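Home | Stories | Contributors | Submit

Gornwood

Ginevra Santoro had been told that 357 good examples would teach the machine to do laundry. She doubted it. Her nephew had seen laundry done for 18 years and still couldn't do it.

"It learns the general idea," said Ritva Pesonen, who was paid to believe this.

"The general idea of a red shirt?"

"Of loading."

Ginevra opened the day's folder and started marking.
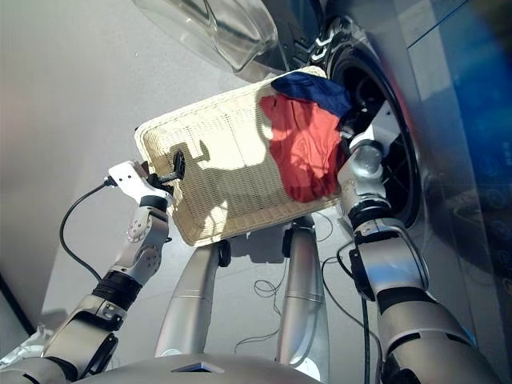
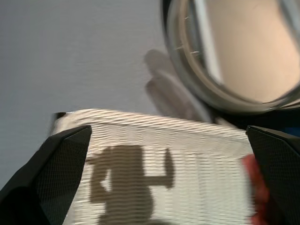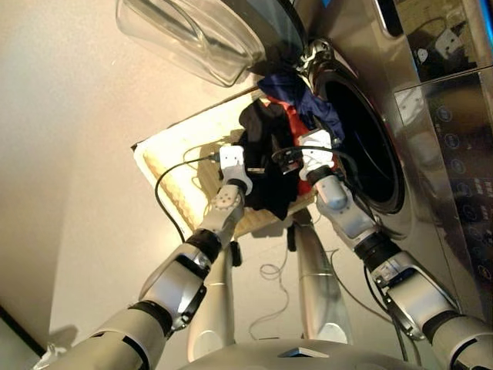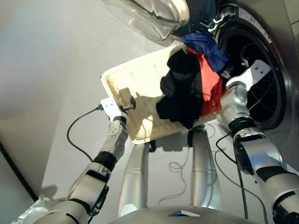 Red and dark blue clothes at the washer, Gornwood laundry task.

She gave one a pass, then took it back. The form from Studar had a box for "success" and a box for "failure" — and no box for what she thought.

"How many have we kept?" Ritva asked.

"Twelve."

"Out of today's?"

"Out of everything."

Ritva sat down. After a while she asked whether Studar had to know that before September.

Ginevra pulled up the next one and pressed play.

Last updated August 29, 2021

Contact | Copyright Ruddock Stories | Back to top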